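Learning from head-camera clips: does splitting by hand help?

Dinesh Uddin
Hello all – we've cut 193 bathroom-tidying clips wherever either hand changes its job, and the policy trained on them is so much steadier! 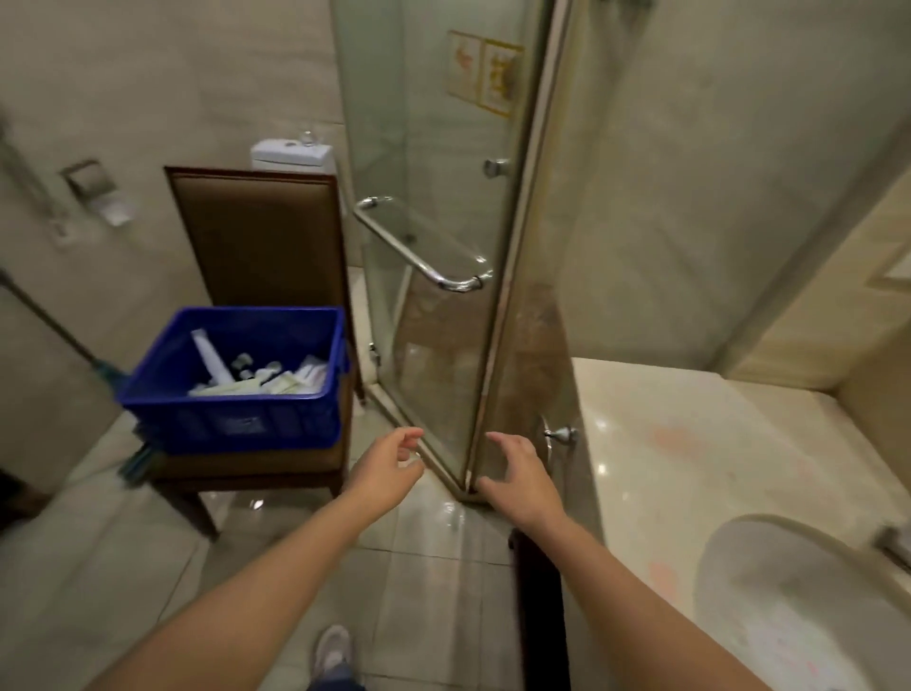
Eleni
Steadier than what, though? I'd want a fixed-length baseline first.

Dinesh Uddin
Fair! Bottles held one in each hand used to get

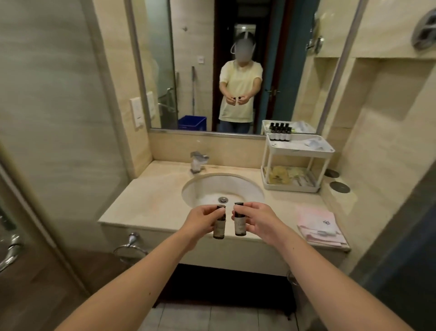 merged into a single grasp, and fixed cuts did 17 points worse.

Afiq
Not convinced. Try crates.
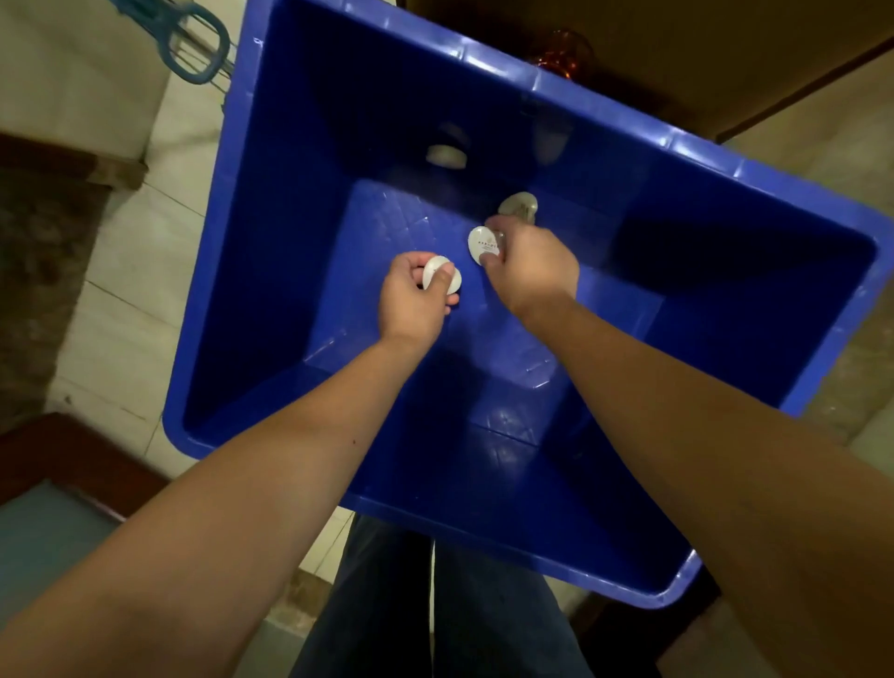

Both hands working inside the blue crate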